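Laundry and Folding Room – Inspection Checklist with Comments

Linham House, ground floor
Inspected by: Aoife Flanagan
Accompanied by: Haruto Ogura
6 min read 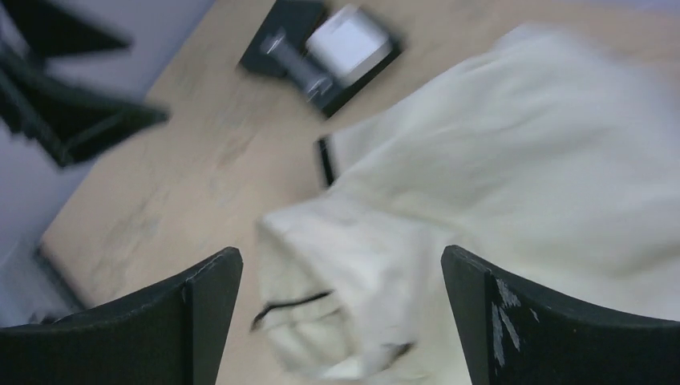
Scope covers the folding table, the washers and dryers, the storage shelving, the floor and the exits. Ratings are OK, Monitor, Action or N/A. Comments are given only where the rating alone would leave a question. Items carried over from the previous inspection are marked (c/o).

1. Folding table

1.1 Table stable under hand load at each corner – OK
1.2 Fixings tight, no protruding screw heads – OK
Comment: One fixing on the wall side took a quarter turn. No play afterward.
1.3 Surface free of splinters and raised grain – Monitor
Comment: Light wood, pale finish. Checked by drawing a nylon stocking over the top in both directions. One snag close to the rim on the long side. Sand locally with fine paper and wipe down before the table goes back into use. A full refinish is not justified yet.
1.4 Surface clean, no transfer to fabric – Monitor
Comment: There are faint darker smudges on the open part of the top. A damp white cloth rubbed over the area for a short time picked up nothing. Repeat at the next inspection. Do not use solvent on this top.
1.5 Rim and edges intact – OK
1.6 No items left bunched or hanging over the walkway side – OK
Comment: Reminder to staff that large pieces (bath sheets, hooded sweatshirts, anything with a drawstring) should be laid flat and folded one at a time. Drawstrings go to the inside of the fold.
1.7 Working height suitable for users – Action (c/o)
Comment: Gobnait Ó Ceallaigh has asked twice for a raised position for long folding sessions. Leg extenders are acceptable if fitted to all 4 legs and the stability check at 1.1 is repeated. Packing the legs with offcuts is not acceptable.

2. Washers

2.1 Hoses free of bulges, cracks and weeping – OK
2.2 Shutoff valves reachable and turning freely – Action
Comment: The cold valve on the Redano unit turns only with a wrench. Replace the valve. Until then, keep the wrench on the hook beside it.
2.3 Machine level, no walking during spin – OK
2.4 Door seals clean and undamaged – Monitor
Comment: Lint and a hair tie in the lower fold of the seal. Removed. Weekly wipe to be added to the cleaning sheet.
2.5 Cords and plugs undamaged, no extension cords – OK

3. Dryers

3.1 Lint screen clean at time of check – Action
Comment: The screen on the Carroll unit had not been cleared after the last load. The sign says after every load. The sign is also behind the door when the door is open, so it needs to move.
3.2 Exhaust duct rigid or semi-rigid metal, joints secure – OK
3.3 Outside vent flap opens under airflow and closes after – OK
3.4 No storage on top of or behind dryer – Action
Comment: Cardboard box found behind the unit. Removed during the inspection.
3.5 Oily or solvent-stained cloths kept out of dryer – OK
Comment: Kitchen rags now go out to the contractor. Staff on shift knew the rule without prompting.
3.6 Loads removed and spread out at end of cycle – Monitor
Comment: Warm towels should not be left in a heap, either in the drum or on the table. Shake out, spread, then fold.

4. Shelving and chemicals

4.1 Shelving anchored to wall – OK
4.2 Shelf load within marked limit of 200 lb – OK
Comment: Top shelf is close. Move the spare blankets down.
4.3 Detergents in original labeled containers – Action
Comment: One unlabeled spray bottle. Contents unknown, so it was taken away for disposal. Jarlath Geraghty to supply printed labels for refills.
4.4 Bleach and acid descaler stored apart – OK

5. Floor, lighting and exits

5.1 Floor dry, drain clear – OK
5.2 Walkway at least 36 in. wide the full length of the room – OK
5.3 Lighting adequate at table and machines – OK
Comment: Slight flicker at the door end. Replace the tube at the next round.
5.4 Extinguisher in place, gauge in green – OK
5.5 Exit door opens fully – OK

Follow-up

Items 2.2 and 3.1 are to be closed before the September inspection. Item 1.7 needs a decision from Fahad Qureshi on cost. Sanding at 1.3 can be done in house and should take no more than 20 minutes, plus time for the dust to be cleaned up. Send completed sheets to the Linham office, with the valve receipt attached.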